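Nullgate Motion Planner

Products / Software / Planning and control

Nullgate is a motion planning and control package for seven-joint arms working in spaces that weren't laid out for them: home kitchens, tea rooms, small labs, the back counter of a shop. It runs on an ordinary Linux workstation beside the arm and talks to the controller over a wired network connection.

The planner takes a depth map of the workspace, a model of the arm and a target pose for the gripper. It returns a joint path that keeps every link clear of the counter and whatever is standing on it. If an object is moved or a new one turns up in the depth map, the path is recalculated from the current joint position. The arm slows down while that happens and doesn't need to go back to its home pose.

Glass is handled separately. Clear jars and tumblers often come through a depth camera as holes, so the Itonum perception module looks for them in the colour image and adds a padded volume to the map. Padding is set per class of object. The default is 45 mm, and most users bring it down once they trust their calibration. 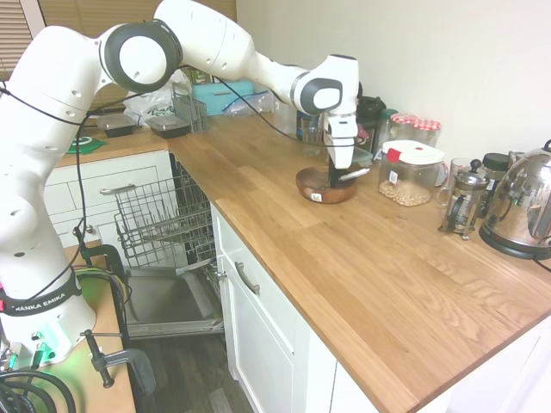

Nullgate on a Franka Emika arm, with the gripper above a wooden bowl and a drinking glass behind it.

Open doors and pulled-out racks can be entered as fixed obstacles or left to the depth map. We recommend entering them if the arm will be reaching low, as thin wire is easy for a camera to miss. The scene editor has templates for cupboards, drawers and dishwashers, and you can save your own.

What's included
Nullgate planner and controller bridge
Itonum perception module
Scene editor with 109 household object models
Log viewer and path replay
Python and C++ libraries
12 months of updates

Requirements
64-bit Linux with a real-time kernel
16 GB memory
One depth camera, fixed mount, calibrated to the arm base
Wired network port reserved for the arm controller

Licensing
A single-arm licence is $785 a year. Teaching licences cover up to 3 arms at one site for the same price. Licences are tied to the workstation and can be moved once per term without calling us.

Known limits
Cables on the outside of the arm aren't part of the standard model. Add them as a sleeve in the scene editor or allow extra clearance at the wrist. Mirrored surfaces such as polished kettles can produce false points in the depth map, and the filter for these is off by default. Two-arm planning isn't supported in this version.

Support
Murkdale answers support email on weekdays. For calibration help or a trial licence, ask for Valdir Rangel and include your arm model, camera model and a recent log file. Customers moving over from the older Pimentel planner can import their saved scenes, but grasp lists have to be entered again.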